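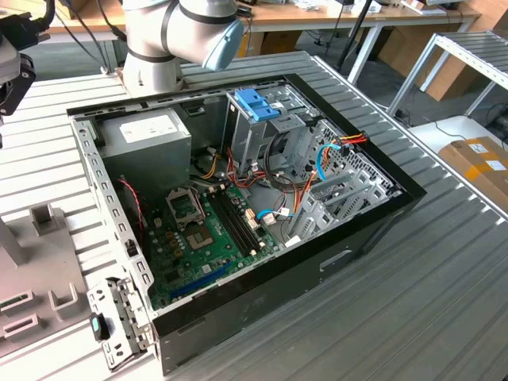

Flokier is the planning and perception software we write for robot arms that take apart and put back together old electronics. It takes in camera images, works out which parts it can see and where, and turns that into arm movements that don't crash into anything. We started on phones and set-top boxes, and moved to desktop computers because they are such a wonderful mess to plan in! Think about a tower on its side with the side panel off: a drive cage in one corner, a power supply in another, a bundle of red, yellow and orange cables threading around the cage, and a CPU socket with its metal bracket sticking up where a careless path would clip it. Getting an arm in and out of a space like that is most of what this page is about. If your question isn't answered, write to us and we'll add it.

General

What does Flokier include?

Four pieces that can be used together or apart. The part finder labels what's in the case. The cable model keeps track of anything bendy. The planner produces paths for the arm. Zollent is the viewer, where you can watch the plan before you let it run, scrub back and forth through it, and drag a waypoint if you think you know better (sometimes you do).

Who makes it?

A small group working out of Lestlow. Rattana Chareonsuk leads the perception side and Châu Hà wrote most of the planner. The rest of us test, break things, write these pages and argue about naming.

Does it work with my arm?

If your arm accepts joint positions at a steady rate and reports its own joint positions back, almost certainly. You'll need a description file with the link lengths and joint limits. We have a checker that reads the file and tells you what looks odd, and it's worth running even on files that came straight from the maker. Swapped signs on a wrist joint are the classic.

Do I need a big computer to run it?

The planner is happy on an ordinary desktop without a graphics card. The part finder will run that way too, only slowly. With a graphics card it keeps up with a live camera, and that is a lot more fun.

Perception

How does it find parts in a case it has never seen?

The part finder was trained on 3,000 labelled images of open computers, and it looks for kinds of parts, never particular models. A power supply is a power supply whether the label faces up or down. It also uses the layout: once it has found the memory slots and the CPU socket it has a very good idea which way the board is turned, and it uses that to settle arguments about everything else. Rattana calls this the landmark pass, and when we switched it on for the first time the number of silly labels dropped so far we thought we'd broken the counter.

Why does it want a top-down camera?

It doesn't insist. A fixed camera looking down into the work area gives the fewest hidden corners, so that's what our default settings expect. You can add a second view from the side, and if you do, please calibrate both against the same target.

Bare metal gives me terrible depth readings. What can I do?

Welcome to the club. Shiny panels, drive cages and anything perforated all confuse depth sensors — rows of little slots are especially bad, as the sensor sees half metal and half whatever is behind it. Turn on "fill flat faces" in the perception settings. It fits a plane to any large flat region and trusts the plane over the raw points. Softer light helps as well. We've had good results with nothing fancier than baking paper taped over a lamp.

How are cables handled?

As chains of short segments with a fat safety margin around each. The colour image does most of the work here, so bright cables are found easily and black cables over a dark background are still our weakest spot. We'd love sample images of these if you have any to share. A thin single wire looping along the side of a case can also be missed, so use the brush tool in Zollent to paint in anything the finder left out.

Planning and control

How does the planner pick a path?

It draws up 50 candidate paths, throws out any that touch something solid, and scores the rest on length, smoothness and how much room they leave around fragile parts. You can change the weights. Out of the box it is shy of raised levers and brackets, and of anything the cable model isn't sure about.

Why does the arm stop and hover above the case before it goes in?

That's the look-again step. The arm moves to a point above the case, the camera takes a fresh image, and the planner compares it with the one it planned from. If a part has shifted by more than 2 millimetres it replans. You can turn the step off for speed, though we leave it on ourselves.

Can I limit where the arm goes?

Yes! Draw a keep-out box in Zollent and the planner treats it as solid. Most people start with one around each camera stand and one around any fixtures on the bench. Boxes are saved with the workspace, so you only draw them once.

What happens if the arm bumps something anyway?

The controller compares the motor load it expected with the load it measured. When they disagree for 17 milliseconds in a row, it stops and holds position. It won't back out by itself, as backing out blind can drag a cable along. Look first, then press Retreat.

Does this replace the emergency stop?

No. Keep the hardware stop wired in and within reach. Flokier is software and can't promise to stop an arm when the computer running it has frozen.

Getting involved

What is the Ostrowski branch?

Our test version for two-arm work, where one gripper holds a cable aside and the other reaches past it. It's rough, it changes every few days, and it's the thing we are most excited about. Try it in simulation first. We hope to fold it into the main release in February.

I found a bug. What should I send?

The log folder, the workspace file and, if you can, the camera image from just before things went wrong. The image is the part people leave out and it's usually the part that solves it.

Can I contribute if I don't write code?

Please do. Labelled images, corrections to this page, description files for arms we haven't tried — Châu keeps a list of the ones people have asked for, pinned at the top of the forum.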